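Thread time, and it's about keys. Sorry in advance.

We moved into the Itville flat in May and between us we've managed to lose the keys 4 times. Four! I once found mine in the bread bin.

So on Thursday I finally bought a little stand for them. Black metal, open frame, a couple of hooks on it. Took me some 12 minutes to choose it and about a week to admit I needed it.

I wanted a wooden board with brass pegs on the wall, but the landlord says no drilling — and I'm not losing my deposit over a hook.

Then there's the tags. Plastic ones, yellow and green, with a bit for a label. Shed, bikes, post box, Mum's. I keep forgetting which colour I decided was which, so the labels really need doing.

Seon-mi reckons colours are pointless and you should just learn your keys by feel. She has 2 keys. I'm not taking advice from someone with 2 keys.

Everything's on one big silver ring now with a blue sleeve at the top, all jangly bits of chain underneath. Love it. Weighs a ton in a coat pocket, mind.

Second hook's going spare if anyone visiting wants it!

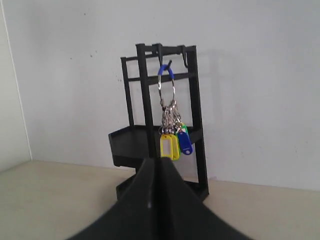 Next job is the drawer of dead batteries. Send biscuits.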